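Teleoperation notes: bimanual bun handling with mismatched end effectors

From the May issue, Manipulation section
Contributed by Mahlet Gidey

The kitchen task set at Storkuto has moved from rigid items to soft ones. The current task is loading and unloading a countertop steamer with buns, using one arm with a parallel gripper and one with an articulated hand. Both arms are driven by remote control. The operator sees the workspace through a head view and a wrist view and has no force feedback on either side. 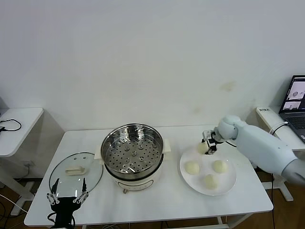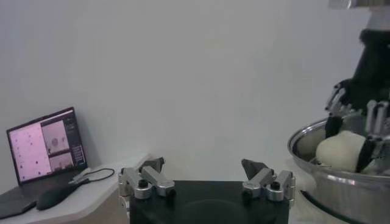 Views from the head and from the wrist on the gripper side, both with a bun or bun-like object in the hand.

The division of labor was fixed before any recording started. The gripper takes the lid, which has a flat-sided handle that suits two parallel fingers. The hand takes the buns. Operators are not allowed to swap roles in the middle of an episode, even when the other arm is closer. An earlier set collected by Kosier let operators choose, and the resulting policy hesitated between arms at the start of nearly every reach. We spent two weeks trying to fix that in training and got nowhere, so the rule is now in the operator sheet.

The task in segments

An episode is divided into four segments, and the operator marks each boundary with a foot pedal:

Lid off and set down, clear of the hand's path.
Bun grasped and raised.
Bun transferred and released.
Hand withdrawn to the ready pose.

Segments two through four repeat until the source container is empty. For the single-bun variant they run once. The pedal marks are used for training and also for trimming, so a late mark costs more than it appears to. If the operator marks the end of the grasp after the arm has already started across, the grasp model learns a sideways pull at the end of the lift. Reviewers should shift a late mark by hand where the correct point is obvious and reject the episode where it isn't.

Grasping a soft object without force feedback

Hand closure is mapped to a single trigger on the operator's controller. The thumb and fingers close together on a fixed curve, and the operator controls how far along the curve they go. We tried independent finger control for a few sessions. It gave better grasps on the first two or three attempts and much worse ones after half an hour, when the operators got tired and began leaving one finger behind.

With the single trigger, the main fault is overclosing. The operator cannot feel the bun compress and tends to keep squeezing until the view shows a clear dent. By then the skin has usually torn or the bun has taken a set that makes the next grasp different. The instruction is to close until the pads stop moving relative to the surface, pause, and lift slowly. If the bun slips, open fully, back off and start the grasp again. Do not tighten in the air. A tightened-in-the-air grasp sometimes succeeds, and those episodes are the most harmful ones in the set, because they pass the success check and teach the policy to lift early.

Approach angle matters more than closure. From straight above, the fingers come down on both sides at the same height and the bun stays where it is. From a low angle, the near finger touches first and pushes the bun away. On a plate this can be recovered. In a bowl the bun rolls up the wall and comes back under the palm, and the operator usually loses sight of it. For the bowl, bring the hand in over the rim with the wrist already turned to its final angle, then descend without further rotation. Godelieve Dekker recorded a set of reference episodes for this approach and new operators should replay them at half speed before their first bowl session.

Lid handling

Glass on a tabletop is hard for the depth estimate and only slightly easier for a human looking at a monitor. Operators judge the height of the lid from its handle and rim. The handle should be gripped across its narrow dimension with the fingers level. If one fingertip is higher than the other, the lid tilts as it leaves the pot and swings on the way down.

Set-down is done in two moves: lower until the rim makes contact, wait for the lid to stop rocking, then open. Opening while the lid is rocking drags the handle sideways. We have not broken one this way, but the Jafri site has broken two, and their operators were using the same controller mapping.

After set-down the gripper arm should withdraw to the ready pose or stay still. It should not drift. Small unintended motions of the idle arm are recorded like any others, and the policy reproduces them faithfully. The controller has a hold button for the idle side. Use it.

Views

The head view is for planning the reach and the wrist view is for finishing it. On this rig the gripper-side wrist view is also useful for watching the other hand, provided the gripper arm is held in a pose that looks across the workspace. That pose has been added to the ready poses under the name "observe." In the bowl variant it gives a better look at the finger contact than the head view does, and operators who switched to it had fewer repeated grasps.

There is a cost. In the observe pose the gripper arm is away from the lid, so the lid has to be off and down before the pose is taken. For this reason the observe pose is permitted in segments two and three only. An episode that begins in it should be discarded and restarted.

Laptop previews are for checking that all streams are live before an episode begins. They lag behind the operator's own display by a variable amount and should not be used for driving. This was in the last issue as well and is repeated at the request of the people who review the data.

Numbers so far

The target for this task is 3000 accepted episodes across all variants. Collection runs in blocks of 22 episodes, after which the operator takes a break and the buns are replaced. The block length was set by the condition of the buns more than by the operators. A bun that has been handled through a full block is visibly softer and flatter than a fresh one, and longer blocks produced a cluster of bad grasps at the end that no one wanted to label.

Each operator does a maximum of 8 blocks in a day. Acceptance is better in the morning than after lunch for every operator on the sheet. Varying the task order made no difference to this.

Reasons for rejection, most common first:

Late or missing pedal mark.
Grip tightened in the air.
Idle arm drift.
Bun dropped outside the target container.
Stream missing or frozen.

Drops are kept if the operator recovers with a clean second grasp. They are tagged as recovery episodes and stored separately. The first policy was trained without them and would carry on to the release position with nothing in the hand. The second was trained with recovery episodes included, and returns for the bun if it is still in the head view. If it is out of view the policy stops and waits, which we consider acceptable for now.

Fresh buns, cold buns and substitutes

Most sessions use cold buns, for obvious reasons of schedule and hygiene. Cold buns are firmer and a little tacky. Buns straight from the steamer are slick for the first few minutes, and steam on the finger pads changes the grip further. The two conditions are labeled separately in the metadata and should stay that way. Please don't enter "normal" in the condition field – it was used for both early in the project and those entries had to be dropped.

Foam substitutes were tested and abandoned. They spring back too quickly, and a policy trained on them closes too far on the real thing. Silicone was closer in stiffness but too heavy. We have kept the foam ones for operator practice, where the error matters less.

Changes to the controller mapping

From the next software release, Wenovness will apply a speed limit to the hand arm whenever the trigger is past half closure. The limit affects translation only. Operators who have tried the test build report that it feels like a delay at first and that they stop noticing it within one block. It removes the fast lift that causes most slips.

The release also changes the hold button from press-and-hold to toggle. Expect some confusion. A light on the controller shows the state of each arm, and the pedal will refuse to start an episode if both arms are on hold.

Episodes recorded before and after the change will be given different mapping versions and should not be mixed in the same training run until the comparison is finished. Godelieve Dekker is running the comparison on the plate variant first, with the bowl variant to follow once enough episodes have been accepted under the new mapping. Requests for the current operator sheet, the reference episodes or the metadata template should go to Mahlet Gidey.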